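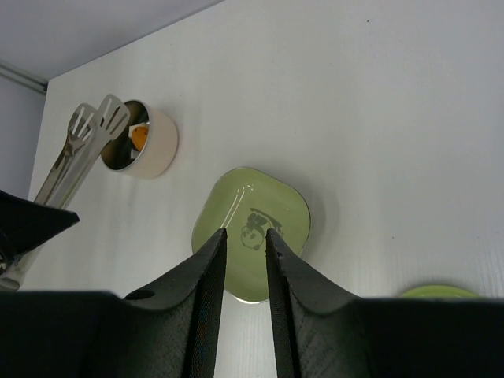 What should I use to clean the slots in stainless serving tongs?

A narrow nylon brush, with warm water and ordinary dish soap, worked through each slot from both faces before the soap film dries.

That covers the question in the subject line. The rest of this message deals with the parts of the thread that went in different directions over the past week, mainly drying, storage and what to do about the printed plates.

For reference, the set I'm writing about has slotted tongs, a short cup with a metal rim and a light green square plate with rounded corners and a gray panda printed in the middle. The Dasatville kitchen uses the same set for snack service. Our tongs came from Lirach in February and have been through around 300 washes. Both heads still meet flat. The slots are the only place where residue collects, and it collects at the slot ends first, where the radius is tight.

Soaking overnight did nothing useful for us. A soak of 6 minutes softened dried syrup well enough for the brush. Steel wool removed the syrup too, and left scratches across the grain that hold the next batch of residue. I would keep it away from any polished face.

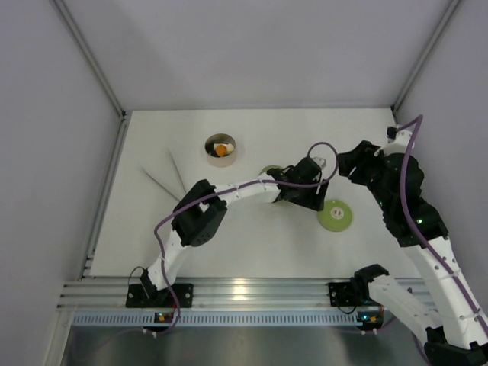

Tessier wrote, Fri 1 May:

> I don't see the point of brushing slots by hand if the whole
> set goes through the machine anyway. We load tongs heads down
> in the cutlery basket with the cups inverted on the top rack.
> The plates go in the bottom. What we do get is white spotting
> on the cup rims and on the handles of the tongs, and a dull
> band near the edge of the printed plates. Is the spotting
> detergent or water? And does the print wear?

Spotting first. Wipe one spot with white vinegar on a cloth. If it goes, it was mineral scale from the water. If it smears and comes back as it dries, it is more likely detergent or rinse aid, and the dose is too high. At Getthorpe we had scale, and adding salt to the softener fixed most of it. The rest was a matter of taking the cups out while they were still warm and drying the rims with a cloth.

Heads down in the basket is where your slots are losing out. The heads nest against other cutlery and the spray doesn't pass through them. If you want to stay with the machine, do it in this order:

1. Rinse the tongs right after service. Fruit juice is easy at this stage and slow an hour later.

2. Lay them flat on the top rack, opened, with nothing over the heads. Two pairs side by side is the limit on our rack.

3. Stand the cups beside them, open end down and tilted slightly. Take out any paper liner first – it breaks up and ends in the filter.

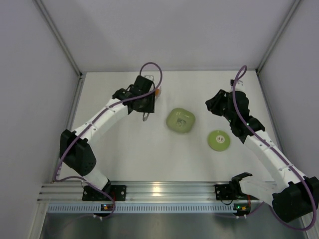 4. Load the plates facing the same way with a free gap between them. A plate that touches its neighbor will rub in the same place every cycle, and I suspect this is your dull band.

5. Open the door at the end and let the steam out before unloading.

On the print, I can only report what we have. The pandas on our plates show no wear I can feel with a fingernail. Whether the decoration is under the glaze I don't know, and Lirach's sheet doesn't say. I would hold off on abrasive powder until somebody has that in writing.

Storage. We keep the tongs in a drawer, closed, heads to the back. Hanging them works too if the hook doesn't load the joint. Before they go away, look along the arms against a plain background. A bent arm shows as an uneven gap, and it is much easier to see that way than by squeezing the heads together. 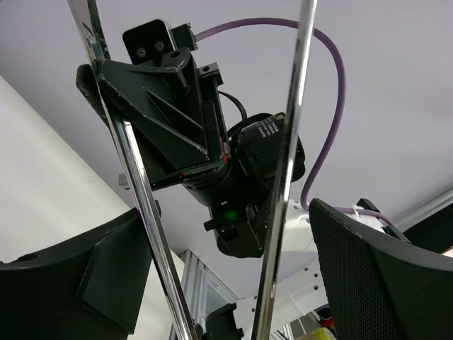

Two polished metal lengths, closer together toward the bottom.

If the gap is uneven, don't try to pull one arm straight by hand at the head end. Hold it near the bend and correct a little at a time, checking after each. We retired 3 pairs that had been overcorrected, and all of them had started with less than 2 mm of error.

I still have no answer on replacement cups. The short size was missing from the last Lirach price list, and the taller one doesn't suit small fruit, which ends up out of reach of the tongs. If anyone at Dasatville has found a source for the short ones, please reply to the list.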